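# Sorting and hanging a pile of secondhand clothes

These are the steps I use when a bag of used clothing comes in and has to be on the rack by 2 in the afternoon. You need a table, a rack, hangers, and decent light.

## 1. Clear the table and empty the bag

Wipe the table first. White tops show dirt, so it's worth the minute. Dump the whole bag at one end and work toward the other. Check every pocket before you do anything else. Coins and tissues go in a dish at the back.

## 2. Sort by weight, then by color

Heavy things like denim and sweatshirts go in one pile, and shirts and thin knits in another. Inside each pile, keep reds and dark blues away from whites until you know they have been washed. Dye can rub off on a light collar even when both pieces are dry.

Look at the inside of each side seam for the care tag. If there isn't one, wash cold and hang to dry.

## 3. Get each piece onto a hanger

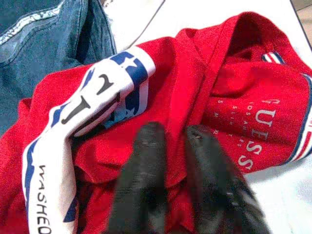
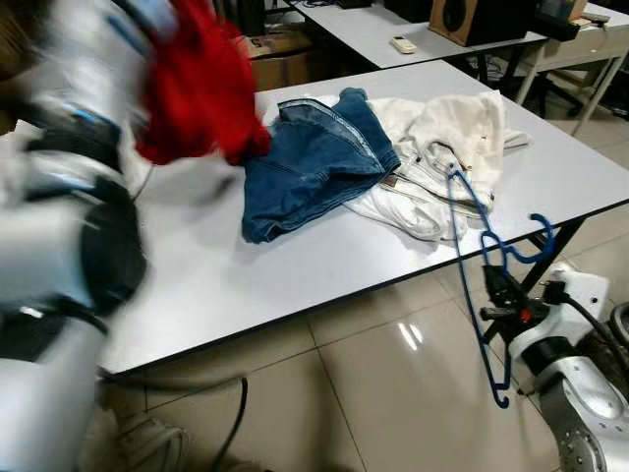
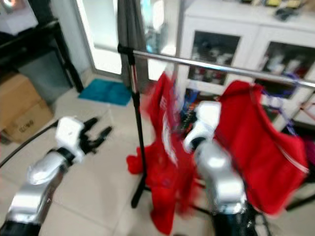

Knit tops should go on the hanger from the bottom hem, never through the neck. Pulling a hanger down through the collar stretches it, and a stretched collar doesn't recover. Lay the top face up, slide the hanger in from below, and bring the hook out at the neck. Then hang it and look at the shoulders. If a shirt droops and its lower part gathers in a heap close to the floor, like the left red one on the chrome bar, take it down and start over with the shoulders centered. Leave a gap on both sides while you do this so you aren't fighting the next piece.

Jackets and hoodies go on wider hangers. Close the zipper halfway, which keeps the front from swinging open and catching.

Jeans don't need a shoulder hanger. Fold them lengthwise with the back pockets out, then fold over the bar of a clip hanger or stack them flat on a shelf.

## 4. Check prints and tags

Run a thumb over any screen print. Light cracking is fine on older tops, but flaking should be noted on the price tag. Montserrat Arroyo, who taught me this, turns printed tops inside out before washing and hangs them in the shade. I do the same.

## 5. Space the rack

I put no more than 30 pieces on a single bar. Past that, people pull one out and two more come with it. Straighten any tangled hangers and face all the hooks the same way. Anything that doesn't fit goes back in a box marked with the size and the month.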